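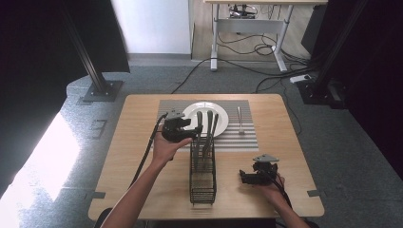 Nilard hand-held gripper pair

The Nilard is a pair of two-finger grippers which the operator holds in the hands, one left and one right. Each has a black body, a mounting plate on top and a cable to the recorder.

We compared it with our older Birora pair on table setting: plate, fork, placemat, and utensils in a wire caddy. Seul-gi Joo and Han-gyeol Yoon each worked 30 minutes with both pairs.

What we noticed
Thin fork handles are easier to take with the Nilard. The Birora fingers are wider and touch the caddy wires more often.
The Nilard cable is stiff – please leave enough slack beside the table before you start.
For heavy plates we still prefer the Birora.

In the box
2 grippers, left and right
2 cables
8 spare finger pads
Hex key

Delivery takes around two weeks. Plates for other cameras can be ordered separately, please write to Da-eun Oh at Plundholm with your camera model.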